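Folding and Sorting Clothes on the Bed: Your Questions Answered

Welcome to the Wekside Home Helpers questions page. Hok-lam Chien, who looks after our laundry and wardrobe visits, gets asked the same things week after week, in emails and on doorsteps, so we have gathered the answers in one place. Do put the kettle on first, as some of them go on a bit!

Why do you fold on the bed and not on a table?

Mostly for the space. A pair of grown-up jeans laid out full length is a surprisingly big thing, and most kitchen tables can't take one without a leg dangling over the side. A bed is also soft, so if you lose your grip on something halfway through a fold it simply flops down and you pick it up again. If bending bothers your back, a table is kinder, and we're very happy to work on one if you clear it for us.

Should I make the bed before you come?

Yes please, if you can manage it. Pull the bedspread up flat and push the pillows to the headboard end. If your bedspread has a check or a grid on it, so much the better – you can line up a trouser leg or a shirt hem against the lines and see straight away whether it's crooked.

How do you fold jeans?

There are as many ways as there are households, but ours goes like this. Close the zip and button, lay the jeans flat and smooth them from the waistband down to the hems with the side of your hand. Bring one leg over the other so the seams meet. Tuck in the little point that sticks out at the seat, then fold the hems up to the waistband and fold once more. For a deep drawer you can stop there. For a shallow one, fold into thirds instead.

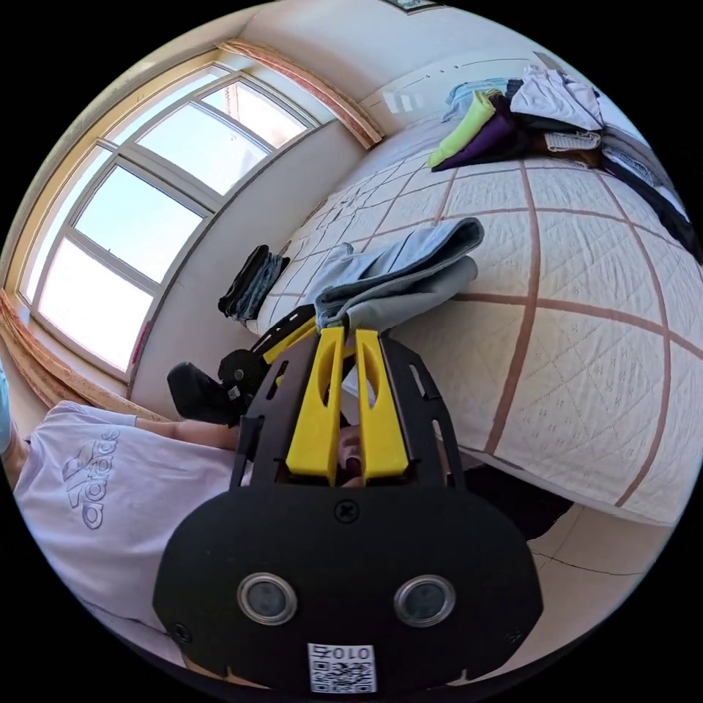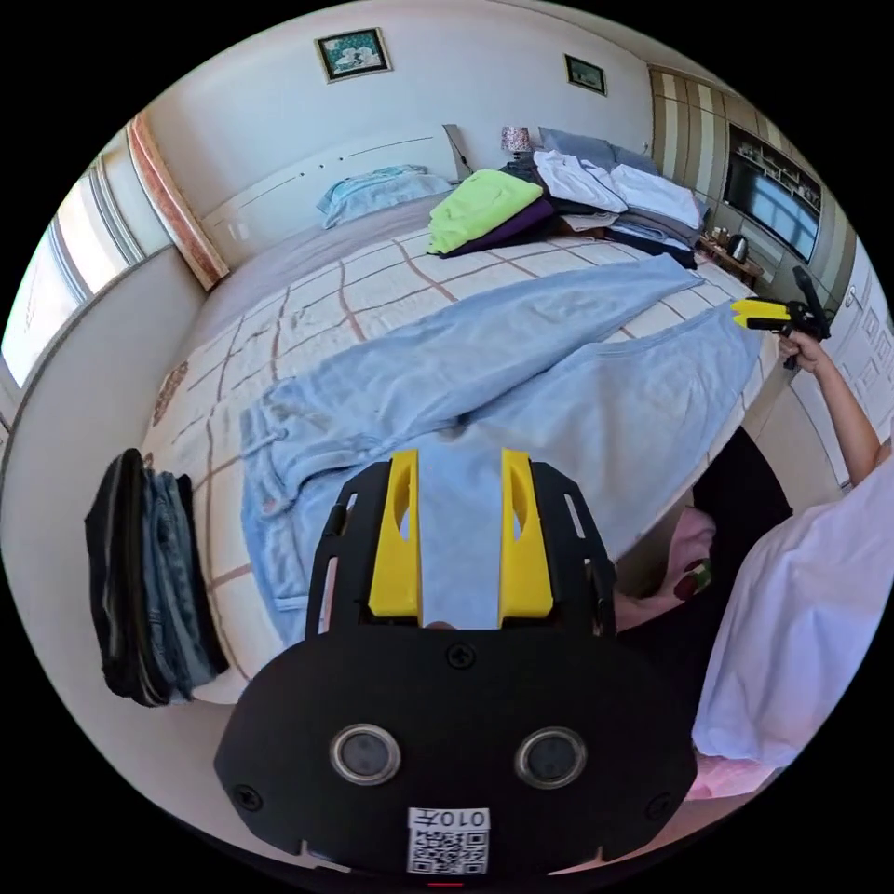
Do jeans go with the other trousers?

We like to give denim a stack of its own, with black jeans allowed in as honorary members. Denim is heavy, and if it ends up on top of shirts it presses creases into them that you'll be ironing out later. Keep the stack away from the very edge of the mattress if you can, or the bottom pair starts to slide and takes its friends along.

What about soft things that won't hold a fold?

Soft tops and thin jumpers do have a mind of their own. Fold them over fewer times than you think you need to, and keep the layers loose. Doubling a floppy piece over and over gives you a fat little parcel that springs open as soon as you turn round. Two or three folds, a gentle pat, and into the pile it goes.

Do you sort by colour or by type?

By type first, always. Shirts with shirts, jeans with jeans, nightclothes somewhere you can find them in the dark. Once that's done, we'll sort by colour if you would like us to. Hok-lam is very fond of keeping the whites together and putting the bright things where you'll spot them, but it is your wardrobe and your mornings, so please say if you'd prefer something else.

How long does a visit take?

The standard visit is 30 minutes and covers the clean, dry clothes from one bedroom. If you have been saving it up (and we all have, no shame in it), ask for the longer visit, which runs to two hours and includes putting everything away in the wardrobe and drawers.

Can you help me sort out a whole wardrobe?

We can, and it's one of our favourite jobs. We take everything out one shelf at a time, so that you are never left with a mountain on the bed and nowhere to sleep. You decide what stays. We never throw anything out on your behalf, however many holes it has.

Do you supply boxes or storage bags?

We carry the Rultard underbed bags, which zip along three sides and suit winter jumpers and spare bedding very nicely. They are £4 each and you pay for them on the day. You're equally welcome to use whatever you have at home, as long as it's clean and closes properly.

Which areas do you cover?

All of Wekside, and Gindton as far as the Wattanapong Bakery at the top of the hill. A little beyond that is usually possible in January, when things are quieter, so do ask.

Do I need to stay in the room?

Not at all, though plenty of people like to sit and chat, and some join in with the folding. If you're popping out, leave us a note saying which drawers are for what. Even a scrap of paper on the bedside table saves a good deal of guessing.

What if I don't like how something has been folded?

Tell us, and we'll do it again your way. We keep a card for each household, so next time the towels will be in thirds or the socks in balls, just as you asked.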